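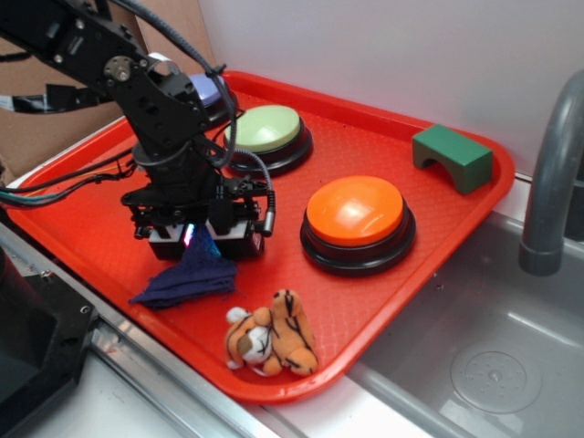
Navy cloth on the red tray, by the sink.

Guides > Garden Birds > Nest Boxes

Cleaning out a nest box after the breeding season

By Femke Verbruggen
Filed under: Nest boxes, Seasonal jobs
14 comments

This guide covers wooden boxes with a hinged or removable front, including the Floda and the older Manole. Boxes with a fixed front and a lift-up roof are cleaned the same way, but you will need a long-handled scoop. Do the work in November, on a dry day, once the box has been out of use for several weeks. If there is an active nest inside, close the box and leave it.

What you need

Rubber gloves, a dust mask, a stiff brush, a paint scraper, a sealable trash bag, a kettle and a notebook. Screws on the Manole take a small flat-head driver. Do not use insecticide or scented cleaner in any part of the box.

Removing the old nest

1. Tap the side of the box and wait a minute. Mice and bumblebee queens sometimes move in during the fall.
2. Take the box down if it hangs from a hook or strap. Boxes screwed to a tree can be emptied in place.
3. Open the front and ease the nest out in one piece with the scraper. Note the main material (moss, grass, hair, feathers) and the depth.
4. Bag the nest. Check local rules before handling any unhatched eggs, as keeping them is illegal in many places.
5. Brush out the corners and the inside of the entrance hole.

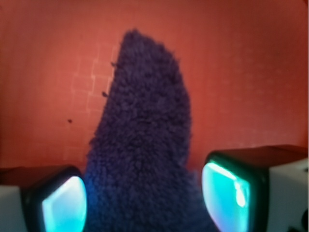 Scalding and drying

Pour boiling water over the floor and up the walls, working from the top down. Let it drain and repeat once. Leave the box open, out of the rain, until the wood is dry all the way through. With the thicker Floda floor this can take up to 7 days.

Checking and rehanging

Clear the drainage holes with a nail. Replace rusted hinges and any cracked panel. Fill gaps in the roof joint from the outside only. Rehang the box at least 9 feet above the ground, tilted slightly forward, facing between north and east.

A handful of clean wood shavings may be added for winter roosting. Remove it before March.

Comments (14) | Shares (3)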